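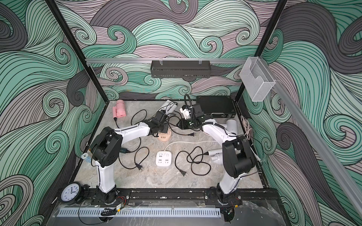
Roswitha Grabner wrote:

> Dear colleagues,
>
> I have read the Sakon data sheet and the draft terms from Gudarel. Before our department puts its name to a shared purchase, I would ask that the list receive a plain account of three matters. First, whether the plug task on the data sheet is carried out by the arms as delivered or only with the paid Baird package. Second, who pays for replacement fingers during the trial. Third, whether our own staff can teach the arms a new task without calling the supplier.
>
> The figure of 97 percent on page 2 of the data sheet is given without any statement of which outlets and plugs were used. I would not want it repeated in our own paperwork until that is cleared up.
>
> Regards,
> Roswitha Grabner

Dear Roswitha, dear all,

Thank you for the questions. They were put to Gudarel in writing, and the answers are set out below together with the notes of the evaluation group at Visness.

1. Arms and software

The Sakon kit is sold as a two-arm station: the arms, the grippers, the wrist cameras, the controller and a basic license. The basic license covers guided operation and recording. It does not cover playback of learned tasks. For that, the Baird package is needed, and it is billed separately for each station.

The plug task on the data sheet was carried out with Baird. Gudarel has agreed to state this in the next version of the sheet. Departments that only wish to record guided work may order the station without Baird and add it later at the same price, provided that the order is placed within the first year.

2. The success figure

Gudarel confirms that 97 percent refers to one model of outlet, mounted upright and fixed to a plate, with one type of plug. It is not a figure for power strips that are free to move on a table, and it should not be read as one. I share Roswitha's view that it has no place in our paperwork. The purchase request will carry our own results when these are complete, and no figure until then.

Our task sheet is deliberately less tidy than the supplier's. It asks for plugs to be seated in strips of different shapes, with cords left as they fall and with household appliances on the same surface. Members who have handled flexible cords with any automatic system will know that the cord is often harder to deal with than the plug. The evaluation group considers this the fairest test of what the departments would be buying.
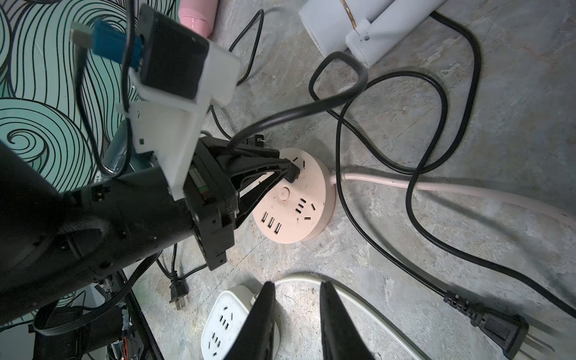 Sakon station at Visness: a gripper with a small black plug at the round power strip.

3. Wear parts

Under the draft terms, gripper fingers count as wear parts and are charged to the customer from the first day. We objected to this. The revised terms provide ten replacement fingers at no charge during the trial, after which the list price applies. Camera brackets and cables are covered by the general warranty unless there is clear evidence of misuse. The word "misuse" is still not defined in the draft, and I have asked for a definition. Departments should not sign before it has been supplied.

Please note that the warranty covers return to the Gudarel workshop only. A visit to the site is possible but is charged at the service rate, with travel. During the trial a loan arm will be sent if a repair is expected to take longer than a week.

4. Teaching new tasks

Staff can record a new task themselves. An operator guides both arms through the work and repeats it until enough recordings have been collected, and these are then sent to Baird for training. The recordings leave our network at that point. A local version of the training software has been promised, but no date has been given, and I would advise members to treat it as not available.

The data protection office has been asked whether recordings may be sent out in cases where wrist cameras could pick up screens, labels or persons near the station. Its reply is expected in January. Until it arrives, recordings made at Visness stay on the local controller.

5. Remarks from the evaluation group

The group finds the arms easy to position and the guided mode quick to learn. The manual is weaker. The section on camera mounting refers to an older bracket, and the index is almost useless. The group also asks members to plan for more table space than the data sheet suggests - the stated footprint allows for the bases but leaves no room for the reach of the elbows.

Emergency stop placement is left to the customer. Each department will need to agree this with its own safety officer before a station is powered on, and the agreed position must be entered on the site form.

6. Next steps

The trial period offered by Gudarel is six weeks from delivery. It may be ended early without cost if the station is returned complete and in its original packing. Departments interested in taking part are asked to send me the following by reply to this list:

- the name of the person responsible for the station
- the intended task, in a sentence or two
- whether Baird is required from the start
- the room, with the size of the table or enclosure available

Please reply to the list and not to Gudarel directly. We have had several cases of departments receiving different price lists, and a single point of contact will prevent this from happening again.

Roswitha, if the answers under points 1 and 3 do not meet your concern, I would be grateful for proposed wording that I can put to the supplier. The draft terms remain open for comment, and no order has been placed.

With kind regards,
Selina Schwaiger
Equipment Evaluation, Visness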